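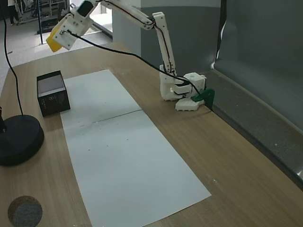 Last updated: Thursday, August 9, 2018

I promised in the spring that I would write something about teaching the arm, and then I wrote nothing for many weeks. The reason is simple, I was not good at it. Now I am a little better, so I can tell what I learned.

The task sounds very small. There is a black box and there is a yellow object, and the robot should put the object into the box. A child of two years can do this. For the robot, a person must first show it, many times, and a program then learns from the recordings. My job is to be the person who shows.

At Wavard we have tried two ways of showing. In the first one you take the arm with your hand and lead it, as you would lead somebody in a dance. In the second one you sit at the side with a small controller arm, and the big arm follows what you do. Haoran Xiong prefers the first way and I prefer the second, and we have had this discussion at lunch more often than our colleagues would like.

Leading by hand

When you hold the arm, you feel everything. You feel where the elbow does not want to go and how heavy the shoulder becomes when the arm is stretched out. I believe every beginner should start like this, at least for one afternoon. My first recordings by hand were terrible, but after them I understood the joints much better than after reading the manual.

The problem is that your own hand comes into the recording. If the program learns from camera pictures, it sees fingers and a sleeve next to the gripper, and later, when it must work alone, the fingers are gone. Hajar Amrani, who trained me, made me lead the arm once only to record the joint positions and then play the motion back without touching it. It works, but each demonstration takes double the time.

Leading from a distance

With the controller arm I sit on a chair and nothing of me is near the table. The feeling in the hand is missing, and this was hard in the beginning. I closed the gripper too early or I pushed the object down into the paper. After 15 demonstrations I looked at them again and kept only six. The others had long pauses in them, where I was thinking. The program cannot know that I was thinking. It learns that at this place one should stop and wait.

So my most important rule is to decide the motion before I start. I say it quietly to myself: down, close, up, over the box, open. Then I do it at one calm speed. If I make a mistake I do not repair it with many small movements — I stop, delete and begin again. (Haoran keeps some of the repaired ones on purpose, so that the robot also learns how to recover. He may be right. I will try it when my clean ones are good enough.)

My second rule is about the starting places. In the first week I always put the object on the same spot of the white paper, because it felt tidy. The arm learned this spot wonderfully and no other. Now I move the object after every run, nearer, farther, more to the side, and I turn it also. The box I move less, only by the width of a finger or so.

The third thing is the cable. Before I begin I bring the arm slowly to its highest and its farthest position and watch if the long black cable pulls on anything. Once I forgot this and had to throw away seven recordings, in which the wrist was turning a little against its will.

The end of a demonstration also needs care. When the yellow object is in the box, I want to relax and let go of the controller. But the arm should first go up and away, and the gripper should come to a quiet position, and only then I stop the recording. If the end is sloppy, the robot will also be sloppy there, and it may touch the edge of the box when it leaves.
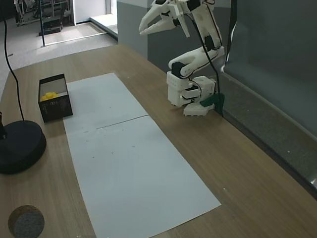

What I will try next

In November we will move to a harder task, with two objects and a fixed order. Before this I would like to compare both ways of showing properly, with the same number of recordings from each. If you have done such a comparison at home or at work, please write to me, I am curious.

Comments

Pascal Fröhlich
Thank you for this. The pauses were my problem too. I now cut them out afterward with a small script, but one must be careful, the moment when the gripper closes also looks like a pause and you don't want to lose it.

Ximeng Lü
Do you use the same speed for the whole motion? I go slower for the last part before the grasp and it helped me a lot.

Reply from the author
Ximeng, I also go slower there, I should have written it. By "one calm speed" I meant no sudden changes.

Aiguo Jiang
I am with Haoran, by hand is better! At least for people with clumsy fingers like me.

Recent posts
— A weekend in Wurkerdale with bad weather
— How I calibrate the gripper
— Reading notes: learning from few demonstrations
— My first months at Wavard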